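Ticket: hand gripper closes unevenly on thick fabric, left side lags
Unit: Avier two-finger hand gripper, blue pads
Opened by: Lowther site
Handled by: Brivitex support
Status: closed
3 min read

Reported problem

The left finger reaches the cloth later than the right one when the trigger is squeezed slowly. Thin cotton is fine. On denim the left pad skids and the fold comes up on one side only. The site had already swapped the pads for new ones and saw no change. Opening width logged at power-on was 175, which is low for this model. It should read 187 with the trigger released.

First reply

Please do not adjust the trigger spring yet. Check the joint pins first. There are two on each finger, one near the pad and one at the outer top of the support arm. With the power off, hold the support arm still and rock the pad by hand. Any play you can feel at the outer pin is too much. Also tell us what the unit is being used on, and whether the fault shows up on a hard table. 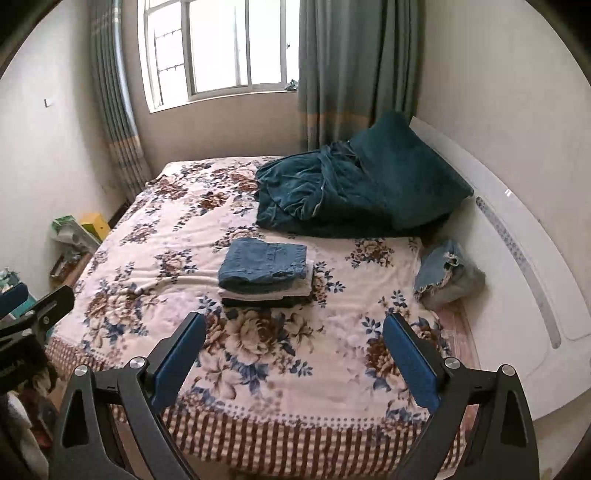

Site answered that the unit is used for folding and stacking clothes on beds, and that the fault is much weaker on a hard table. That fits with play in a joint. A mattress gives way under the fingers, so a late finger pushes the cloth down before it grips. On a table the surface stops it and the error mostly goes away.

Play was found at the outer pin on the left finger. The right finger was tight at both pins.

Steps sent to site

1. Power off and unplug at the body end. Do not pull on the cable.
2. Back out the left outer pin and wipe it clean. Look for a bright ring worn into the shank. If there is one, replace the pin.
3. Fit one thin washer from the Collton spares bag on the inside of the joint. The bag has two thicknesses. Use the thin one.
4. Refit the pin until it is snug, then back it off a hair. The finger should drop under its own weight when you tip the unit.
5. Plug in, release the trigger fully and run the zero routine.
6. Read the opening width again.

Site reported a worn ring on the pin and replaced it. Width after zero was 187. Slow close was still slightly late on the left, though much better than before.

Second round

We asked how the cable was routed. It had been taped tightly to the support, and the tape was dragging on the inner arm near the end of travel. Site removed the tape and left the cable hanging in a loose curve outside the finger. Zero routine was run again after this – it has to be repeated any time the cable is moved.

Test on fabric: lay one layer of denim over a blanket, bring both tips down until they just meet the cloth, then close slowly. Both pads should start to gather the cloth together. If one side pulls first, stop and recheck the pin on the other side. 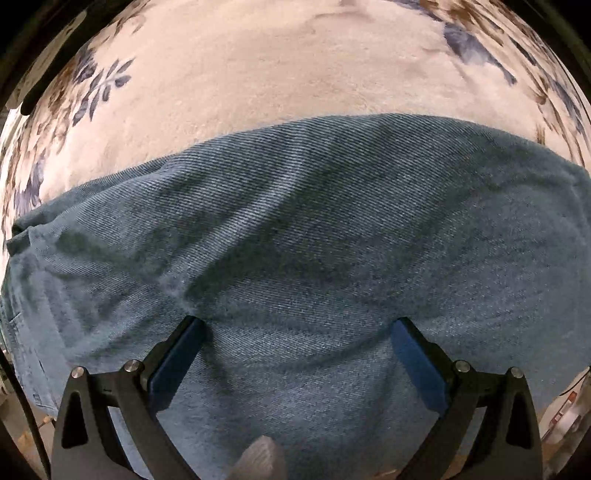 Site ran 8 slow closes on denim and then went back to normal work. No skid was reported on either pad. The unit was left in use for roughly 400 cycles before we asked for a last reading, and the width was still 187.

Notes for the next service

Check both outer pins, left and right, at the next pad change. The right one is the same age as the one that wore out. Order pins in pairs from Collton, as the single pin is out of stock until November. Lint collects behind the pad backing on fluffy blankets and should be brushed out with a dry brush. No oil on these joints, it carries over to the cloth.

Closed 14 Mar 2020. Reopen under the same ticket if the width reading drops again.

2 comments
0 shares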